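*Page updated June 20, 2024, with notes from the open day at the bottom.*

# Namum Hand-Held Gripper Set

The Namum set is a pair of grippers you hold in your own hands. You squeeze, the fingers close, and whatever you do with them gets recorded so that a robot arm with the same fingers can be taught the same job later. We have had a set at the Plondov workshop in Drenley since January and it has become the thing everybody wants to try first, ahead of the big arms, ahead of the mobile base, ahead of the coffee.

It's easy to see why. There's no joystick to learn. You pick one up in each hand and within a minute or so you're folding a towel with it (badly, but you're folding a towel!).

## What you get

- A left and a right gripper, both black, each with two parallel fingers
- Blue rubber pads for the inner faces of the fingers, plus a spare set
- A camera mount on each gripper and the wide-angle cameras to go with it
- Charging dock and cables
- Hard case with foam cutouts
- Printed quick guide, 2 pages

The laptop is separate. Any of the workshop laptops will do, and the recording software is already on them.

## How it feels to use

Light, mostly. I expected my wrists to complain after half an hour and they didn't, although the thumb side of my hand knew about it the next morning. One gripper weighs 615 grams with the camera on, and most of that sits close to your palm, so the fingers don't dip when you reach out over a table.

The trigger has a long, even pull. That matters more than it sounds. With a short trigger you end up either wide open or crushing things, and a lot of household objects live somewhere in between. A paper cup is a great teacher here. Grab it near the rim and you can feel the point where it starts to give, and you learn to stop just before that. Go in too hard and you get a very flat cup.

Soft stuff is a different kind of fun. Cloth bunches up in front of the fingers if you come in low, so you come in from above with the jaws open, straddle a fold, and close. Paper towel wants the same approach but slower. Plastic bags are the hardest thing we've tried so far - they slide, they cling to whatever is next to them, and they never look the same twice. I love them for exactly that reason and most visitors hate them.

Working with two hands is where the set really shines. One gripper steadies, the other one picks. People fall into this without being told, and you can watch it happen: the first few grabs are all with the strong hand, and then the other one starts joining in.

## Caring for the pads

Wipe them with a damp cloth at the end of a session. No alcohol wipes please, they leave the rubber shiny and then nothing stays put. Lint from knitted things builds up in the corners, and a soft toothbrush gets it out. There's one in the lid of the case.

If a pad starts to lift at the edge, swap it. Spares are in the small bag under the left-hand foam. The old ones go in the box marked "pads" on the shelf by the door, and we send those back to Namum in batches.

The linkage arms need very little. Open and close each gripper fully before you start and listen for clicking. If it clicks, check the pivot bolts for hair and thread before you reach for a tool.

## Booking the set

Workshop members can book it by the half day. It can leave the building overnight, and we're glad when it does, as our tables only offer so much variety. Kitchens are good. Laundry rooms are good. Beds are great, with all that give under the objects and patterned bedding behind everything.

Bring it back charged, in the case, with both cameras capped. Recordings should be copied to the shared drive before you hand it over. The card holds 2000 short clips, which sounds endless until three groups in a row forget to clear it.

If you're recording in somebody's home, ask before you start, and put away mail and photos with names on them. The cameras see a lot wider than you think. They catch the walls, the window, the person next to you.

## Notes from the open day

We had a full house, and the Namum corner was busy from the moment the doors opened. The plan was to let 20 people have a go in each session, five minutes apiece. That lasted until the first family arrived, and after that it was more like ten minutes apiece and a line out to the hallway. No complaints from me.

The job was tidying. You get a heap of mixed things, cups and cloths and so on, and you sort it using only the grippers, and no cheating with a knuckle. Some visitors worked from the edge of the heap inward. Others dove straight into the middle and pulled out whatever came up. Both ways are useful to record, and I hadn't appreciated how different they'd look on playback until we put two of them side by side on the big screen.

The kids were better than the adults. I'm sure of it. They don't hover and plan, they just grab, miss, grab again, and by the third object they've got the trigger pull figured out. One of them stacked cups with the left gripper while talking to a friend the whole time.

Ní Mhurchú, the repair shop from across the street, came over in their lunch break and had a proper competition, one gripper each, sharing a single pile. That was the loudest part of the day! It also gave us some lovely recordings of two people reaching into the same space, which we had been meaning to set up for months.

A few things we heard more than once:

**Can left-handed people use it?** Yes, the two grippers have the same fingers and the same trigger. Hold whichever one you like in whichever hand.

**Does it push back when you squeeze something hard?** Only through the linkage. There's no motor in the trigger, so what you feel is the object itself. A stiff thing feels stiff and a sponge feels like a sponge.

**How many recordings does a robot need?** Depends on the job. Moving one cup from one spot to another takes far fewer than clearing a mixed pile, and a pile on a soft surface takes more again.

**Can I try it if I missed the open day?** Please do. Walk in on a Thursday evening and ask at the front desk for the gripper case. There's no charge for a first go.

We're adding a household station to the regular evenings, with bedding, cups, knitwear and anything crumpled we can find. If you have old pillowcases or odd hats you don't need, drop them in the bin by the entrance. The more mismatched the better - matching sets make for dull recordings. Crumple the cloth before you lay it down, tip a couple of the cups on their sides, leave one standing, and then go in with both hands and start with whatever is on top.

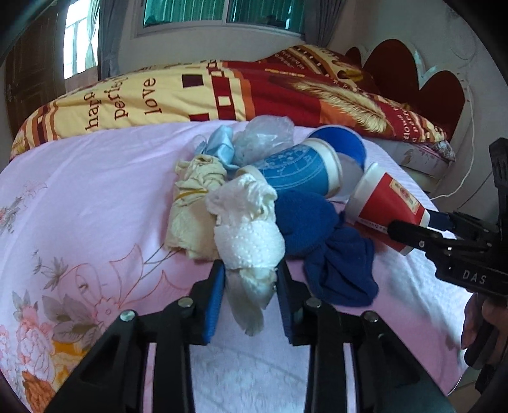
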